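August, workshop notebook, bracelet repairs and sorting

Picked up the bracelet job again after lunch. I still don't buy the Grollberg method, and I want that written down before somebody tells me I agreed to it. The handout says to sort by cord first, then by bead, and only then look at whether the thing is worth mending. Fine if you have a drawer full of the same model. We have the mixed lot from Brunadico, and no two pieces in it were made by people who talked to each other.

The supplier's sheet lists 768 pieces. I haven't checked that and I'm not going to. What I did check is the sheet's column for "material," which says "natural" all the way down. Natural what? Cord, wood, glass, the cardboard tag? I crossed the column out in our copy and wrote "see piece" at the top.

Things I'm supposed to believe as of today:

- Huenchumán cord "does not fray." Every cord frays if you cut it and leave the end bare. Put two cut ends in the tin by the window, one sealed and one not. Will look at them next week.
- A sliding knot holds better with a bead on each tail. Maybe. I think the bead mostly keeps people from pulling the tail back through, and the knot is as good or as bad as it was before.
- Wood beads should be oiled before restringing. The Bestia leaflet recommends this, and Bestia sells the oil. Draw your own conclusions.

The bench lamp throws a shadow right where you want to see the braid, so the looking-over part is better done on the bed, on the gray sheet with the white grid. I was against this at first (small beads, soft surface, you can guess the rest), but cord shows up well on it. Red especially. I was hoping the grid would do for rough sizing too, and it won't. A fitted sheet stretches differently at every corner, so a square is only a square until you tuck it in. Use the tape.

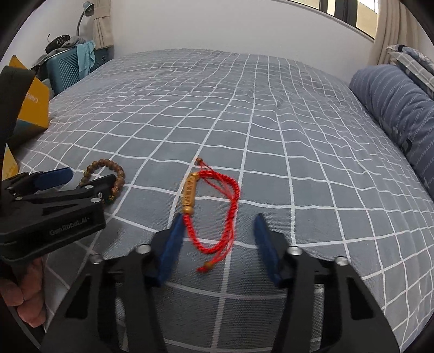 The red braided one stays in the "think about it" group. It has a gold tube charm with small characters engraved along it, and I'm not writing a translation on the card on the strength of somebody's guess. The card will say "engraved" and stop there. "Gold" on the card means the color, too, until there's a test behind it. The charm's ends are rounded, like little beads, so I don't expect them to chew the cord, but I'd like to be shown that as well. Small tan beads on this one. There are some loose red threads by one of them, and I want a second pair of eyes before anyone trims anything. A trim is easy to do and a pain to undo.

The brown wood one has a dark green bead in with the others. The handout would call that a replacement. Why? Plenty of makers put in one odd bead on purpose, and I've done it myself when I wanted to mark where the knot was. Leave it alone. If somebody wants to match it to the brown, they can explain to me first what was wrong with green.

Tried the handout's numbering for the cards as well. It starts at 1000, so the first card I wrote was 139 in our old book and something else entirely in theirs. Two systems on one shelf is how things get lost. I went back to ours -- pencil, top right corner, same as before.

Open items:

- [ ] cord ends in the tin, compare
- [ ] ask Brunadico what "natural" means, in writing
- [ ] second look at the loose threads on the red one
- [ ] try a sliding knot without end beads on scrap, pull it by hand and then hang 2 pounds on it overnight
- [ ] no oil on anything until there's an untreated bead next to it to compare with

Stopped at 4:40. The tape measure goes back in the top drawer, please, and not in the cord box.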